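Shade and Seating on the Plemham Campus Lawn
Student project report, second-year Open Space Planning
Group members: Po-yen Chu, Celeste Quezada, Thabiso Kruger
Submitted January 25, 2021

1. Why we picked the lawn

The lawn is the largest piece of open grass on the Plemham campus, and it gets less use at midday than its size would suggest. Our tutor asked each group to choose a place we walked past often and find out what would make people stay longer. We kept to one question: does the lack of shade at lunchtime put people off sitting there?

The site plan we were given lists the grassed area as 2000 square metres. It doesn't show tree canopy, so we drew that in ourselves from the footpath.
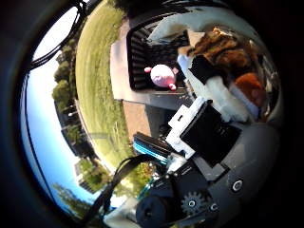
Most of the shade falls near the buildings in the morning and has pulled back a long way by noon. People who want to eat outside then have to choose between full sun and the steps of the library, where the seats fill early. Celeste marked the edge of the shade with string on 4 visits and we copied the lines onto the plan afterwards. The string was a nuisance in wind and we would use chalk or flags another time.

2. Method

We used a short paper survey and a sitting log. The survey asked how often people came to the lawn, how long they stayed and what they would change. The log recorded where people sat and when they left. We handed in 962 log entries with the raw data, after taking out the sheets where the time column was blank. 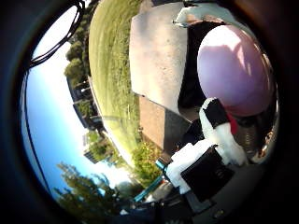 Cloudy days were logged separately. Thabiso thought the difference would be small, but on those days people spread out much more evenly and groups sat in the middle of the grass, which hardly happened in full sun.

3. What people asked for

The most common requests, in order:

Shade over the existing seats, either trees or a sail.
More tables, with room to put down lunch and a bag.

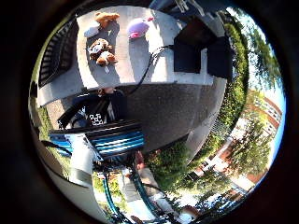 A water tap closer than the one behind the Mtshali Building.
Bins with lids — the magpies get into the open ones.

4. Options and cost

We compared two options. A shade sail could be up by June but needs footings and yearly checks. Trees cost less to put in, take years to do much, and need watering through the first summers. We recommend planting now and putting a small sail over the tables in the meantime.
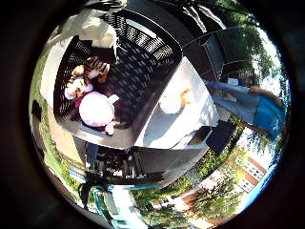
Yesenia Benavides wrote on our draft that a sail tends to stay once it is paid for, and that the trees should go in the same budget line or they will be dropped.

We have changed the recommendation to a single item for that reason. The planting list is in Appendix B.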